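Search datasets, files, people
Go

# Cedavura chores: table set

Hi! I'm Manju Vishwakarma and I look after this one. The question behind it is the one my relatives ask every time I visit: can a robot do the housework yet? My short answer is "some of it, slowly, if you don't move the table."

## What's in it

855 recorded tries at small household jobs, all done on a tabletop by arms with two-finger grippers. Folding a washcloth, putting a lid on a jar, wiping up crumbs, sorting spoons from forks (my favorite!). Each try has its video, the joint readings and a text label I typed myself, so expect typos. 112 of them are marked "gave up," and please don't throw those out, I think they're the most useful part.

## How it's going

Sorting is pretty good. Wiping is fine as long as you don't care about the corners. Folding is, well... almost half of the folds end up as a lump, and I kept the lumps in with a label of their own. Anything see-through is still a headache, and so is anything thin lying flat on the wood.

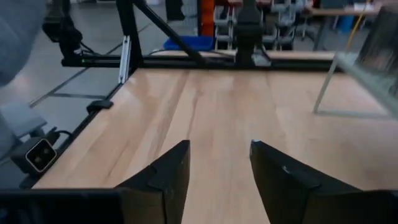 Lighting changes a lot between tries too, so if your model only works on the bright ones, that's probably why. I'd hold back the January recordings for testing, they were made last and the labels are cleaner.

## Using it

Unzip, read labels.txt, start with the spoons. Version 2 fixes the swapped left and right arm names (sorry!). Free for research and teaching, just mention Cedavura somewhere.

Last edited 12/3/25

Related sets
- Illimeo laundry folds
- Quintero shelf stocking
- Stultdale dish rack, small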